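Trivness – new album, worth buying on vinyl?

Olesia Sirko
30 Nov 2022
Picked up the new Trivness record after seeing them open for Clomov in July. Side one is great, slow synths and that dry drum sound. Side two loses me. Anyone else?

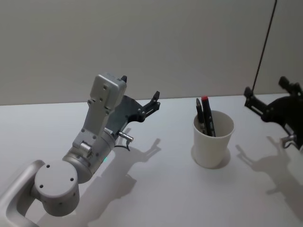
Arm over a white tabletop

Mattes Grube
Side two is the better half. Track 4 is the best thing they have put out. The vinyl is quieter than the download, though – I had to turn it up a lot.
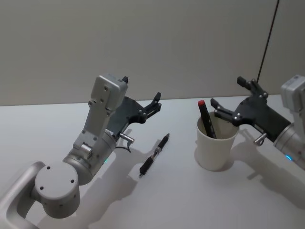 Joon-young Yang

I disagree on track 4. It's over 15 minutes long and the vocal only comes in twice. They did the same idea on the Sornano split and kept it short.
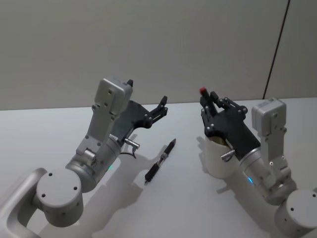 I'd still buy it for the opener. Only 780 copies were pressed, so don't wait for a sale.

Yesenia Quezada
Is the Ra remix on the vinyl or just the download?

Olesia Sirko
Download only. The code is on a card in the sleeve.
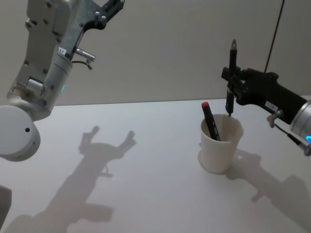
Mine worked the first time, but it took a while to get the email. Check your spam folder.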